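Flellus Workshop and Common Floor
Area Safety Inspection Checklist, with Inspector's Comments

Site: Clestance Building, ground floor
Inspected by: Thitima Thongsuk
Received by: Kittipong Duangkaew, area supervisor
Period: May
Ratings used: S (satisfactory), A (attention needed), U (unsatisfactory), N/A (not applicable)

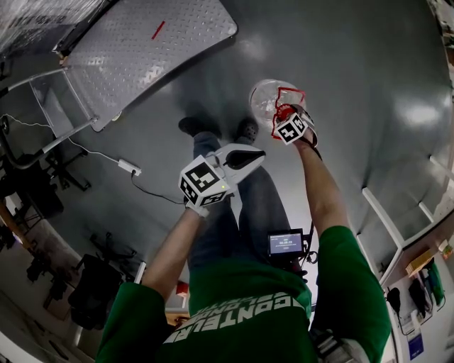
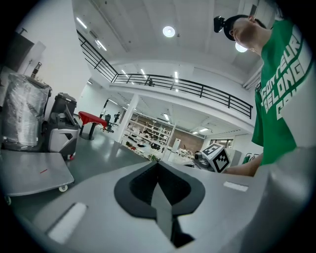

Floors and walkways are the first item on this checklist and carry the most weight in the overall rating. The area is used for storage, for bench work and as a route to the rear door, and the three uses do not always sit comfortably together. The grey floor is smooth, and the inspector asks that closed shoes, such as the black pair worn in the first photograph, remain the rule for everyone who enters. The flat cart platform standing in front of the wrapped machine in the second photograph is the main concern under this section. It is low, it is close in colour to the floor, and a person carrying something at chest height may not notice it. See item 1.4.

SECTION 1 -- FLOORS AND WALKWAYS

1.1 Floor surface is sound, level and free of cracks or lifted edges. Rating: S
Comment: No defects found. The polished finish has been kept in good order.

1.2 Floor is clean and free of spills, offcuts and packing waste. Rating: S
Comment: Sweeping is recorded on the sheet beside the rear door. Two entries were not initialled. The supervisor has been asked to remind staff that an entry without initials is treated as a missed sweep.

1.3 Walkways are marked and kept to the required width. Rating: A
Comment: The marking tape near the rear door has worn through and should be replaced. The clear width at the narrowest point was measured at 1,022 mm, which meets the site requirement, but only while the chair at the small table is pushed in.

1.4 Carts, platforms and dollies are parked out of the walkway when not in use. Rating: A
Comment: Flat platforms are to be parked against the wall with the casters turned inward. Where a platform has wheel locks, they are to be applied. A strip of bright tape along each long edge is recommended. The existing red mark is too small to serve as a warning and should not be relied upon for that purpose.

1.5 Cords and cables do not cross walking routes. Rating: S
Comment: One extension cord was found coiled beneath the bench. It was in good condition and its tag was current.

SECTION 2 -- STORED EQUIPMENT

2.1 Large items are stable and cannot roll or tip. Rating: S
Comment: The wrapped machine was pushed gently from two sides and did not shift. Wheeled units beside it should be checked again whenever the group is rearranged.

2.2 Protective wrapping is secure, with no loose ends at floor level. Rating: A
Comment: Clear film is acceptable as a dust cover for equipment that is out of service. It must not be left on any machine that is connected to power. Loose film at floor level is a slipping hazard on a smooth surface and should be trimmed or tucked under. Staff are also asked to write the date of wrapping on a label.

2.3 Out-of-service equipment carries a tag. Rating: U
Comment: No tag was found on the wrapped machine. The same finding was made at the previous inspection. The supervisor advises that the tags were ordered from Wiriya and have been received, and that they are in the office cabinet. They are to be fitted within five working days.

2.4 Nothing is stored on top of equipment above shoulder height. Rating: S
Comment: None.

2.5 Access to wall panels and switches is kept clear. Rating: A
Comment: Stored equipment must not creep back toward the wall. A person should be able to reach any panel or switch without moving something else first. The supervisor has agreed to mark a line on the floor -- yellow, for consistency with the rest of the building -- behind which nothing may be parked.

SECTION 3 -- FURNITURE

3.1 Tables are stable and suited to their use. Rating: S
Comment: The small red-topped table is suitable for light items only. It stands on a single pedestal and should not be leaned on, sat on or used as a step. Heavy tools belong on the bench.

3.2 Chairs are in good repair and returned to their place after use. Rating: A
Comment: The black office chair was sound. It is, however, the item most often found in the walkway, and the rating reflects this. A chair left partly turned out reduces the clear width recorded at item 1.3.

3.3 Shelving is fixed to the wall and within its load limit. Rating: S
Comment: The load notice on the Weveck shelving has faded and will need replacing before the next inspection. The fixings were checked by hand and none were loose.

SECTION 4 -- CLOTHING AND PERSONAL ITEMS

4.1 Closed footwear is worn by all persons in the area. Rating: S
Comment: Sandals and open-backed shoes are not permitted, including for short visits. Visitors who arrive without suitable shoes are to be met in the front office.

4.2 Loose straps, cords and sleeves are secured. Rating: S
Comment: Short sleeves are preferred for bench work. Anything worn at the wrist or waist should sit close to the body, and any attached cable should be clipped so that it does not hang free. Lanyards are to be removed before using the drill press.

4.3 Long hair is tied back or covered. Rating: S
Comment: None.

4.4 Food and open drinks are kept out of the work area. Rating: A
Comment: Cups of any kind are to be kept off the bench and away from switchboards. Clear plastic cups deserve particular care, as they are easily overlooked on a pale surface and will crack underfoot. Used cups go in the bin by the sink and are not to be left on the shelving.

SECTION 5 -- LIGHTING AND AIR

5.1 All overhead lights are working. Rating: S
Comment: Lighting is bright across the whole floor. Staff have mentioned some glare on the polished surface in the late afternoon. No action is required at this stage, although a matte finish could be considered when the floor is next resealed.

5.2 Emergency lighting has been tested. Rating: S
Comment: The test record was sighted.

5.3 Ventilation is adequate for the work being done. Rating: S
Comment: Spray adhesives are not to be used indoors. A sign to this effect should be placed at the bench.

SECTION 6 -- FIRE AND EMERGENCY

6.1 Exits are unlocked from the inside and clear on both sides. Rating: S
Comment: The rear door opened freely at 9:40 am and again at 2:15 pm, after the delivery. Cartons had been placed outside it in the meantime and were removed on request.

6.2 Extinguishers are in place, charged and within their inspection date. Rating: S
Comment: Two units were checked.

6.3 The evacuation plan is displayed and current. Rating: A
Comment: The plan still shows the former storeroom partition. An updated drawing is to be supplied by building management at Clestance.

6.4 The first aid kit is stocked. Rating: S
Comment: Adhesive dressings were low and were restocked during the visit. The eyewash bottle is in date.

SECTION 7 -- MANUAL HANDLING

7.1 Staff have been shown how to move wrapped and wheeled equipment. Rating: S
Comment: Wheeled units are to be pushed, not pulled. Two people are required for any large machine, with one person walking ahead to check the route.

7.2 Load limits are displayed on carts and platforms. Rating: U
Comment: No load limit could be found on the flat platform. It is to be taken out of use until the supplier confirms the figure in writing and a label has been attached to the deck.

ACTIONS ARISING

Fit out-of-service tags (2.3). K. Duangkaew. Five working days.
Withdraw the flat platform and obtain its load limit (7.2). K. Duangkaew. Immediate.
Apply edge tape to platforms (1.4). K. Duangkaew. Before the platform returns to use.
Replace walkway tape near rear door (1.3). Building management. Before next inspection.
Trim film and add date labels (2.2). Area staff. Five working days.
Mark floor line in front of wall panels (2.5). K. Duangkaew. Before next inspection.
Replace faded load notice on shelving (3.3). Area staff. Before next inspection.
Update evacuation plan (6.3). Building management. Date to be advised.

An allowance of $2,000 has been set aside for the area this year and may be used for tape, labels and signs without further approval. Receipts are to be sent to the front office with the item number from this checklist written on them.

Overall rating: A (attention needed)

Supervisor's note: Findings accepted. With respect to item 3.2, I have asked for the chair to be moved to the bench side of the small table, where it will not face the walkway. -- K. Duangkaew

Inspector's note: Agreed. Items 2.3 and 7.2 will be checked in person and the remaining items by return form. -- T. Thongsuk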